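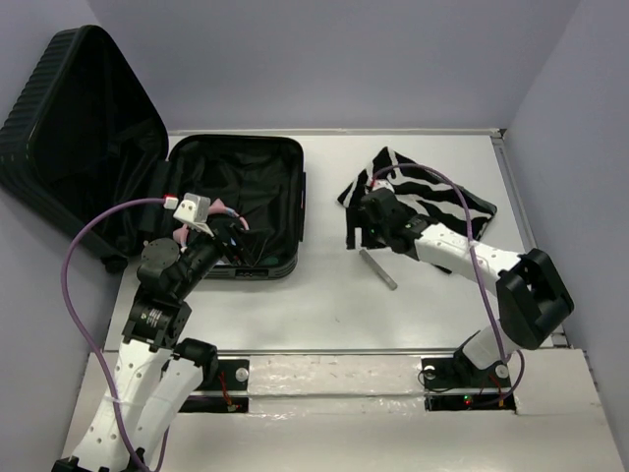 Arsen Lysenko was doubtful from the beginning that more demonstrations would help, and he repeated it at our September meeting: if a policy has only watched tidy suitcases, another thousand tidy suitcases will teach it nothing new. He wanted us to spend the month on the starting positions. After some discussion we did it his way.

The packing task at the Dokport lab uses two arms, an open black suitcase on the left of the table and a cloth to handle on the right. The zebra-striped one is the hardest of our set. When it is crumpled, the stripes break up and the model has trouble deciding where an edge is and where there is only a fold.

For the new training set, which we call Londen, the operators recorded 1035 episodes. Before each one the cloth was dropped from a low height and left as it fell. The older set, Bondis, has 1896 episodes, but in nearly all of them the cloth was laid flat first. We trained the same network on each set separately, with the same settings, and tested both on 200 crumpled starts.

The model trained on Londen finished the task clearly more often, although it had seen fewer episodes. Most of the gain comes from the first grasp. The Bondis model often closed its fingers on the middle of the cloth and lifted a bundle, and after that it could not find a corner again.

There is one result we do not understand yet. In 13 of the tests the Londen model took a good corner, carried it to the suitcase and then waited above the lining without letting go. Black fabric under a black gripper may be part of the problem — the wrist cameras get very little contrast there. Mansour, our simulation package, does not reproduce it.

The next recordings will use a second suitcase with a light lining. Groups who want the Londen episodes before the release can write to the lab at the usual address.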